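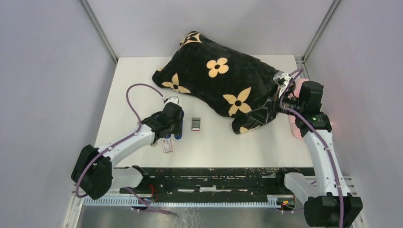 The black pillow with the flowers, on the white table at Pralora.

Posted 19 February 2020 in Home Textiles, Visits

I came to Pralora for the cushions. My sister sells bedding in a small shop and she asked me to look how they handle the pillow covers there, because two of her suppliers were already bought by Givitz and she wants somebody who still makes small orders. The open day was free, but you had to write your name in advance.

The first hour was in the cutting room. They showed us the rolls of velvet fabric, and a woman explained how the pile must always go in the same direction, or the color looks different from one side to the other. I did not know this. At home I checked my sofa and one cushion is wrong, now I see it every evening.

After the coffee we went to the room with the white table, and this was the part I liked most. The big black pillow was lying across it with tan flowers, four petals each, with a black center, and between them some pointed shapes like stars. It looks very soft, like plush. Something pink was under one end. The gripper was on the right end of the black one, and we stayed there a long time, talking about the fabric mostly.

I asked Jhonatan Betancur, our guide, about the pattern. It is called Nato and it comes from an older design for curtains. For the pillow they made the flowers bigger, so that one flower can sit near the middle of the face. He told me the difficult thing is the seam, where the petals are often cut in half. In the cheaper line they accept it. In this one they move the cover before sewing, and they lose more fabric.

The price surprised me. A cover in the Nato pattern costs 211 in their own shop, without the filling. For my sister it is too much, but they have a plain version named Carhuamaca, and for this one the smallest order is possible for her. The whole catalog has 1,070 articles, and I got a printed copy, quite heavy for the bus.

The next open day is in April. Bring a jacket, the cutting room is cold. The shop closes before the tour is finished, so go there first if you want to buy something.

Filed under: Home Textiles, Open Days, Cushions
Shared 2 times

Comments

marisol_k
Does the black velvet collect dust? I had one and with my cat it was impossible.

Author
I forgot to ask this. They sell a small brush for it in the shop, so I think yes.

Benno
Thank you for the note about the pile direction. I have now checked our sofa too and I am not happy.

needle_and_tea
Is the plain one also in green?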